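Teaching a Two-Armed Robot to Clean Up: What I Learned This Semester

Project report, Isness Robotics Lab course

My project started with a pretty simple question. If you teach a robot a floor-cleaning chore by showing it lots of examples, does it matter how messy the examples are? My guess was yes, and I got to spend most of October finding out (plus a few evenings I'd rather not add up!).

The robot is the lab's two-armed one, which everybody calls Prastach. I drove it by remote control and recorded 182 runs of picking up the dustpan, moving it next to whatever was lying on the mat, and putting it back down. For half of them I kept the floor clear. For the other half I left junk lying around and put the box of odds and ends right in the work area.
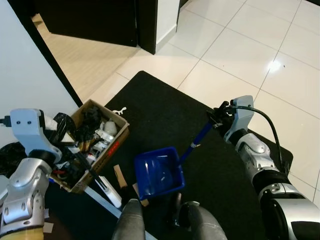 Tuncer
Undergraduate student, second year

So, the method. I trained one policy on the tidy runs and one on the messy runs, using the same settings for both, and then gave each of them 100 tries on a cluttered floor. The policy takes in the head camera, the wrist cameras and the joint positions, and puts out the next short chunk of motion. I used the Skamthorpe training code pretty much as it came – I only changed the image cropping, and that took me way longer than it should have.

The messy policy did better, and I was super happy about that for one whole afternoon. Then I looked at the failures. Both policies were fine at getting to the handle. Where the tidy one fell apart was after the grasp, when it had to carry the pan past other stuff. It would slow down, wiggle a bit and then just stop. 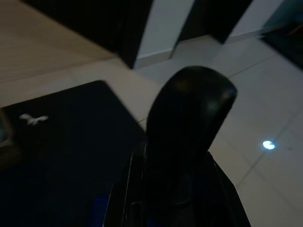

I also tried switching off the wrist views to see how much they mattered, and the answer was a lot. With only the head camera, both policies kept closing the gripper too early, a little short of the handle. My best guess is that the arm hides the handle from the head camera right when you need to see it. I'd like to test that properly with the head tilted further down.

One thing I'd do differently is the lighting. I recorded at all hours, so some runs are bright and some are pretty dim, and I didn't write down which was which until the second week. That means I can't really say if the messy policy won because of the clutter or because more of its runs happened to be dark. Next time the light level goes in the log from run one – and the battery level too.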